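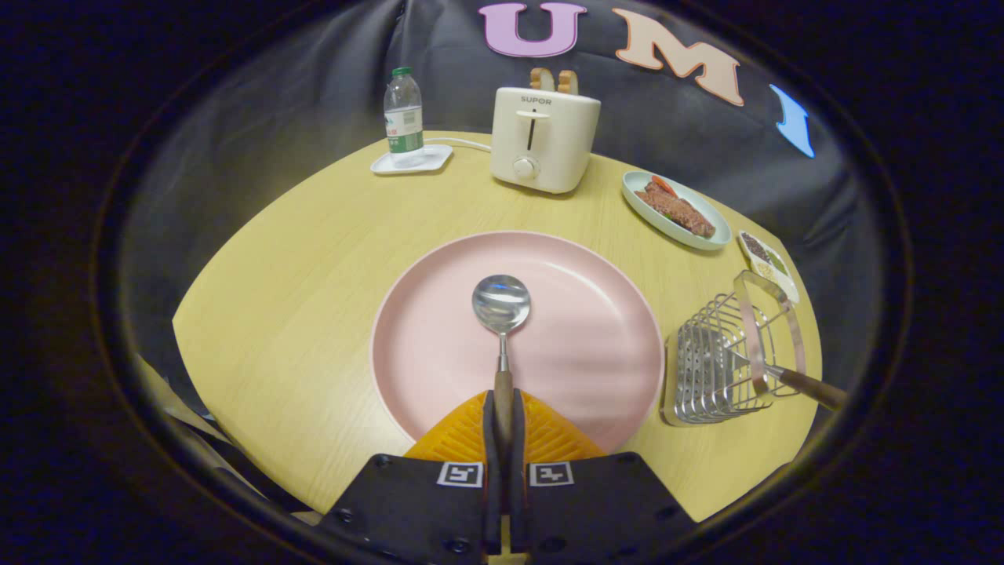
Open Day Brings Visitors to the Handling Laboratory

The Varlow Center for Applied Automation held its annual open day in February 2023. Staff from partner firms Brastum and Bimeck attended, together with students and families from the surrounding district. The program was arranged by Carla Khalaf, head of outreach, and ran in the main hall and the ground-floor laboratory.

The laboratory session was devoted to table-setting tasks. Dr. Nicanor Solís opened with a short talk on how hand-held grippers are used to record the movements of a person at work, so that a robot arm may later be trained on the same task. Visitors then took turns at the breakfast table in groups of seven. Each participant was asked to move a spoon between a plate and a wire rack, first at normal speed and then slowly. Each turn lasted two minutes.

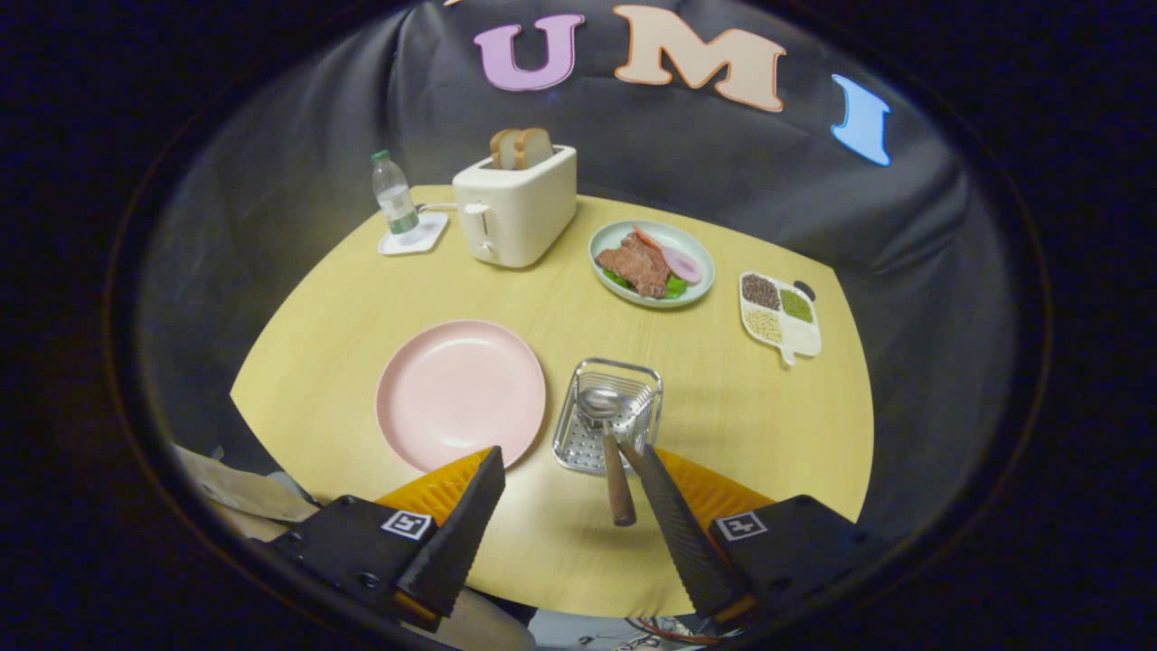
The demonstration table, with the hand-held gripper in the foreground and the spoon in the wire rack.

Kacper Zawadzka, who supervised the table, answered questions on the marker tags fitted to the gripper. He explained that they allow the opening between the fingers to be measured from the camera image. Several visitors asked whether left-handed users produce different recordings. Dr. Solís replied that the laboratory had begun to study the matter and expected to report on it in August.

The center's collection for kitchen tasks now stands at 2,423 recordings. Those made during the open day will be kept separate from it, and visitors who took part have received a copy of the consent form by mail.

A second session, led by Nattawut Phromma, covered the repair and cleaning of finger pads. Places were limited to 25 and all were taken. Readers who were unable to attend may ask the outreach office for the printed notes. Requests from schools should be signed by a teacher and should state the age of the pupils.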